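The ferry to Sonden was withdrawn in March. The notice gave a passenger count of 1,569 for the year, a loss per crossing, and the number of a bus that did not yet exist.

The tide clerk at Jendham received no separate instruction. Her duties were defined by the ferry timetable, and the timetable had been canceled, but the form was still printed on the back of the payroll sheet. She continued to fill it in. At 5:40 each morning she read the gauge on the north pier, subtracted the datum correction, and entered the result in column four.
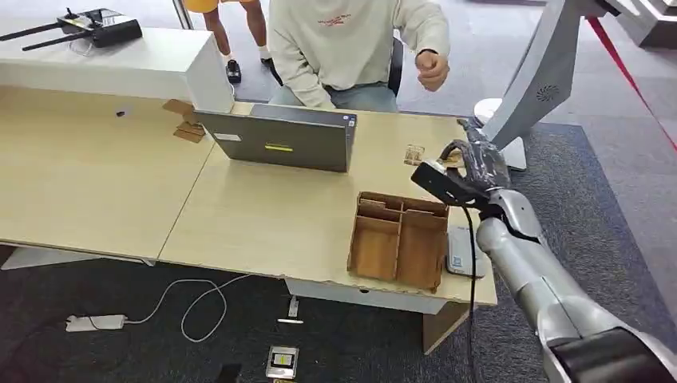

Column five was for remarks. In 11 years she had used it twice, once for ice and once for a drowned cow. The week after the last crossing she wrote "no vessel" in it, and on the following line a ditto mark.

By the end of the page the ditto marks had reached the bottom margin. She turned over and wrote the words out again in full, as the manual required.

The gauge read 57 that morning. The tables gave 100. She cleaned the glass with her sleeve, waited four minutes, and read it again - 57. The mud below the pier showed a line of posts she had not seen before, running out straight in the direction of Sonden. 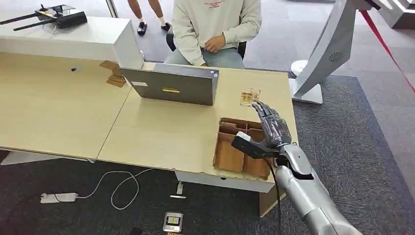 *Table with divided cardboard tray.*

She entered the figure without correction. In column five she wrote "posts visible, evenly spaced," and then, after looking for her boots, the time of departure.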